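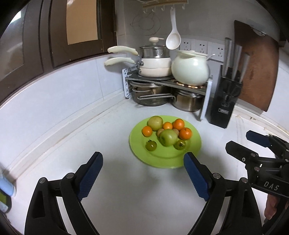 Tomatoes go in the fridge, said the sister, and anyone who puts them on a plate with walnuts wants them looked at, not eaten.

He said they were for eating. He had said the same about the oranges in November, and she had been here for the end of those.

"Who eats a walnut next to a tomato?" she said.

"People."

"What people?"

He didn't know what people. The woman at Meltemov had told him that a house with fruit out sells faster than a house without, and she had said it with such calm that he had written it on the back of her card. Fruit, out. She had also told him that the lime-green plate was a good plate, that it made the counter look younger. He had paid 300 for an hour of this. His sister knew the figure and was saving it for later, he could tell.

"They had a word for it," he said. "Abundance."

"It's a plate of fruit."

"And nuts."

"And nuts," she said, and pulled out a chair and sat down in her coat.

The kitchen had been their mother's, and in their mother's time nothing had been left out on that counter overnight. She dried the board and put it away. She dried the sink. Tomatoes came from the Cârstea stand by the highway and were eaten that evening with salt, and if there were walnuts it was because it was cold out and somebody had found the cracker. His sister could make a speech on this. He had heard the long version at the funeral lunch and the short version in the car.

"What did the other place say?" she asked. "The one with the name."

"Pidix."

"What did Pidix say?"

"They said paint."

"There you go. Paint I understand."

"Paint is 1,944."

She looked at the wall behind the stove for a while, then at the ceiling, as if the number might be up there in smaller print. "For one room?"

"For this and the hall."

"They don't paint the hall with gold, do they? Did you ask?"

He hadn't asked. He never asked. He was a man who nodded at estimates, and she was a woman who phoned back and got 800 taken off and then complained that they had given in too fast, so there must have been something wrong with the price to begin with. Between them they had managed to sell a car, once. It had taken most of a year.

A couple was coming at 2. They had been by already and stood in the kitchen doorway, and the husband had opened a cupboard and closed it again without a word. His sister said that was a man who had made up his mind. He said it was a man who liked a cupboard.

"And they'll see your tomatoes and reach for the checkbook."

"It's supposed to give a feeling."

"Of what?"

"That somebody lives here."

She snorted. Then she got up, still in the coat, and went over to the plate. He thought she was going to put the tomatoes in the fridge, and he had his sentence ready, the one about the light in the afternoon. She took the little orange that lay off to the left by itself and turned it over, looking for the soft spot. She pressed it with her thumb. She smelled it.

"Where are these from?"

"Fekitetti."

"They charge you for the bag there."

"I brought a bag."

She gave him a look that said she would check that too. Then she dug her nail in at the top and began to peel, dropping the skin into her coat pocket – there was no trash can out, the woman at Meltemov had been firm about trash cans – and she pulled the thing in half and held one half out to him across the counter.

"It'll look uneven now," he said.

"It looked uneven before. Eat."

He ate. It was sour, and a bit dry near the middle, and she watched his face the whole time.

"Well?" she said.

"It's fine."

"It's not fine," she said, chewing. "What did you pay for them?"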